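Arnholm deducted three points over loan registration

April 2018

Arnholm have been deducted three points by the Somberg League after fielding a midfielder whose loan extension had not been registered in time for the away match at Plotmont.

The league's disciplinary panel ruled that the player was ineligible under Rule 22, which requires any change to the end date of a loan to be entered in the registration system before the player next appears in a competitive fixture. The result, originally a 2-1 win for Arnholm, has been replaced with a 3-0 award to Plotmont.

The decision takes Arnholm out of the promotion playoff places on goal difference. Plotmont, who started the day one place above the relegation zone, move up two positions.

Arnholm have confirmed that they will appeal. A club statement said the error was administrative, that both clubs in the loan had signed the extension before kickoff, and that no sporting advantage had been gained. The club does not dispute that the entry was missing from the system when the team sheet was handed in.

How the loan lapsed

The player joined Arnholm on loan in January from a club in a higher division. The original agreement was short-term cover for an injury in central midfield and contained an option to extend to the end of the season. Arnholm used the option, and the paperwork was exchanged by email between the two clubs.

Under the league's procedure, an extension is a separate transaction from the original loan. The borrowing club submits it, the parent club approves it, and the system then issues a new clearance. In this case the submission was saved as a draft and never sent for approval. The old clearance expired at midnight before the Plotmont match.

The player started the game and was substituted in the second half. The official attendance was 921. The referee's report contains no reference to eligibility, and Plotmont did not lodge a protest on the day. The matter came to light when the league office ran its routine check of team sheets against active clearances.

Arnholm were notified the same afternoon and sent the extension for approval within the hour. The player's registration has been valid since then and he remains available for the rest of the season. His appearances in earlier matches are not affected. 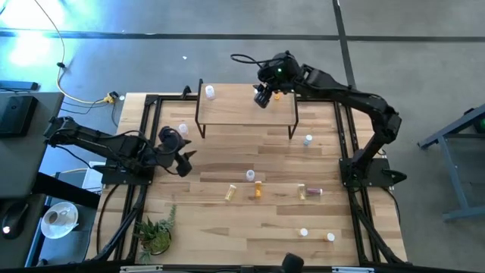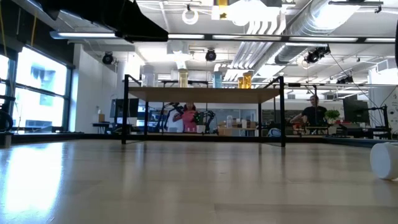
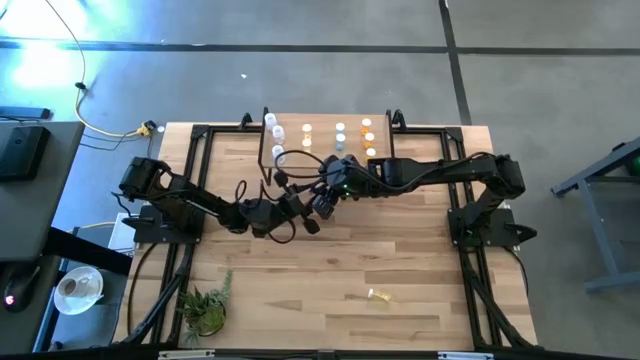 Wood-topped tables. In the second view, a woman in a pink top stands at a workstation in the background.

The panel's reasoning

The written decision, issued as Case 156, runs through two questions: whether the player was ineligible, and whether the panel had room to impose anything less than the loss of the points.

On the first, the panel found that the signed extension was a valid contract between the clubs but had no effect on eligibility. Clearance depends on the registration record alone. The panel noted that an expiry warning had been sent to the club's registered email address a week before the loan ended, and again on the final day.

On the second, Arnholm argued for a fine. The club pointed to a case two seasons ago in which Stöcker were fined for listing a suspended goalkeeper among the substitutes. The panel rejected the comparison on the grounds that the goalkeeper did not enter the field of play. Where an ineligible player takes part, the rule states that the match "shall be awarded to the opponent", and the panel read that wording as mandatory.

The panel did use its discretion on the additional penalty. The maximum sanction for a first offense is a further deduction on top of the forfeited result. None was applied, and the panel cited the club's prompt admission and its clean record. Arnholm were ordered to pay the costs of the hearing.

For purposes of the table, the deduction is the removal of the points won at Plotmont. No points are taken from Arnholm's remaining total. The goals scored in the match are struck from the records of both sides and replaced by the awarded score. Yellow cards shown in the match stand, as do the appearances of all other players. Goals are still credited to individual scorers in the league's statistics.

Effect on the table

Before the ruling, Arnholm held the last of the playoff places with a two-point cushion over Stöcker. They now trail by one. Stöcker also have a game in hand, a home fixture postponed in the winter because of a frozen pitch.

At the other end, the award lifts Plotmont clear of two sides who had been level with them or slightly ahead. One of those clubs has written to the league to ask whether it has standing to take part in the appeal as an affected party. The rules allow written submissions from third parties but do not give them the right to attend. The league has not yet replied.

Plotmont said in a short statement that they had made no complaint, had played no part in the hearing and would not comment until the process was complete.

Appeal timetable

Arnholm have seven days to file their grounds. The appeal will be heard by a three-member panel, none of whom sat on the original case. It is limited to the written record unless the club can show that new evidence was not available earlier. The appeal panel may confirm the decision, reduce it, increase it or send it back for a new hearing.

The league said it would aim to publish the outcome before the final round of regular-season matches, so that the playoff pairings can be confirmed on schedule. The amended table applies in the meantime. If the appeal is still open when the season ends, the first playoff round will be moved back by up to a week.

Arnholm said they had changed their internal procedure and that every registration entry would now be checked by a second member of staff before each match. The club also said it would propose a rule change at the summer meeting under which the system would block an uncleared player from being entered on the electronic team sheet. The league office said such a block had been tested at youth level this season and that a report on the trial was due before the meeting.

Arnholm's next fixture is at home to Stöcker.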